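Vukodo Table Tennis Rubber and Blade Set: my review after one season

I play table tennis in the second division of our regional league, for the club in Zoretthorpe. I am 48 years old, I started late, and my game is mostly blocking and a slow topspin from the forehand side. I write this first so you can judge if my opinion is useful for you. A young attacking player will maybe feel everything different.

The set I am reviewing is the Vukodo with the five-ply blade and two sheets of rubber, which come separately and not glued. I bought it in February from the sports shop in Dandlow. Before this I used the same bat for seven years, and the rubber on it was so old that the ball was sliding.

First, the assembly. You get the blade, the two rubbers (one red, one black), a small bottle of water-based glue, a sponge with a clip, and a roll of edge tape. The instruction sheet is short and the drawings are too small. It says to put one layer of glue on the wood and one on the sponge side, wait until the glue becomes clear, and then roll the rubber on from the handle side. One layer on the sponge was not enough for me. At the corner near the handle it lifted after two evenings of practice. I took the sheet off, cleaned it, and made two thin layers, and since then it holds.

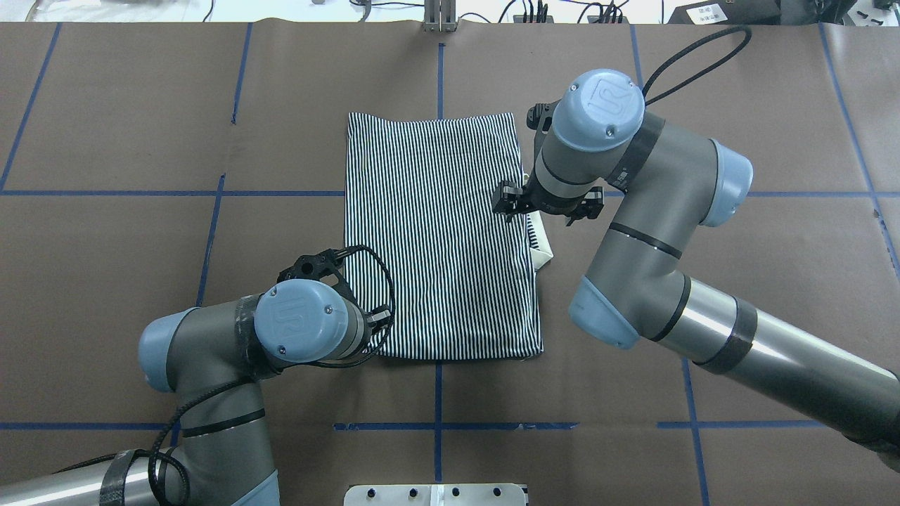

For cutting the rubber to the shape of the blade you need good scissors, long ones. I did the black side with kitchen scissors and the edge looks like a mouse was eating it. For the red side Barış Uysal from my team lent me his tailor scissors and showed me to turn the bat and keep the hand still. The result was much better. If you are not sure, ask the shop to do it, they have done this many times.

The edge tape in the box is good quality but there is very little of it. I went one time around the blade and had only a piece as long as my finger left over.

Now the play. The blade is light, and after a heavy bat this was strange for me. In the first two weeks my blocks went long, because I was used to pushing. Then I learned to hold it more loosely and the control came. On the backhand side I can now block a strong topspin and choose the corner, which before was only luck. Kohei Morikawa, who is our number one, tried it for half an hour and gave it back with the words "nice for you, too slow for me." I think this is a fair summary. When he hits from far behind the table, the ball does not carry enough.

Serve and short game are where I am most happy. The rubber takes the ball well and the short push stays short. My sidespin serve has won me more easy points this spring than in the last two seasons together. On the other side, you receive the spin of the opponent also. If you come from old, dead rubber like me, your return of serve will go into the net or to the ceiling for some time. Please be patient with it.
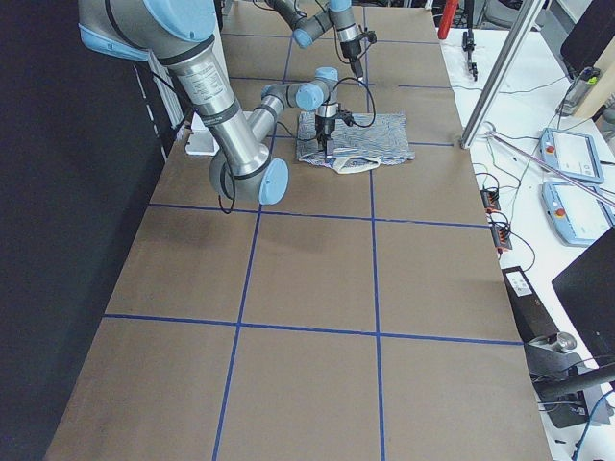
The handle is flared, and it is a little thin for a big hand. Birsen Akyol in our women's team has the same set and finds the handle perfect. I used fine sandpaper on the two shoulders of the blade where the finger rests, otherwise I had a red mark after every match. It is a pity that this is not done in the factory.

About wear: I train two evenings each week and play a match most weekends. After the season the red rubber still has grip in the middle, but near the top edge it is more smooth and there is a small crack where I hit the table. The black one looks almost new — my forehand is lazy, I know. I clean both sides with water and a soft sponge and keep them under plastic film. The film was not in the box, so you must buy it extra.

One more point for league players. Check that the rubbers are on the approved list of your own league before the first match. The mark is printed at the bottom of the sheet, and you should glue it so that the mark is visible near the handle. I glued the red one a bit low and the umpire in Cortés looked at it for a long time before he let me play.

What I like: control, short game, light weight, fair price for a complete set.

What I do not like: thin handle, poor instructions, rough shoulders, not enough edge tape.

I would buy the blade again. For the next rubber on the forehand I will try something with a little more speed, maybe when the red side is finished. For a player in a lower division who wants to move from a ready-made bat to a real one, I can recommend it. Four stars from five.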